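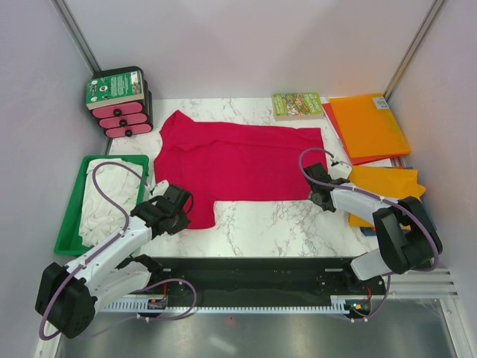
Stirncombe open day, anyone else go?

threadbare_tom
7 Feb 2019
Drove 129 miles to watch two arms think about a T-shirt. They had a pair of them on a rail with a red-pink shirt spread out in between, and a crowd three deep going quiet like it was golf. My kids lasted one shirt. I stayed for 11.

mossgate
I was there for the afternoon slot. Did yours finish? Ours got the first fold, went back for the sleeve, and picked up nothing with great confidence.

threadbare_tom
Seven finished, if you're generous about the word. My folding at home gets the same generosity.

bin_lid_220
So a whole open day for something my grandmother did while watching TV. Keveck sells a folding board for the price of a sandwich. No power needed.

ferrule
The board doesn't cope when the shirt goes down crooked. Kulkarni had these starting with a corner already tucked under, and the arms had to sort that out. I thought it was the only part worth the parking.

bin_lid_220
The parking was free.

ferrule
Not in the overflow lot it wasn't.

mossgate
I'm halfway with bin_lid. I'd have liked more clutter in the way. Folders and books around the edges and a tray with a white cloth in it is still a pretty polite table. Mine has a cat.

ferrule
Somebody asked about that at the Q&A. The answer was "one thing at a time," and then they moved on to the slides.

threadbare_tom
Did anyone stay for the Gumard talk? I was in line for coffee with what felt like 300 other people.

mossgate
Yes. Mostly a video of a conveyor. They're back in May, supposedly with towels.

bin_lid_220
Towels are rectangles. Wake me up for fitted sheets.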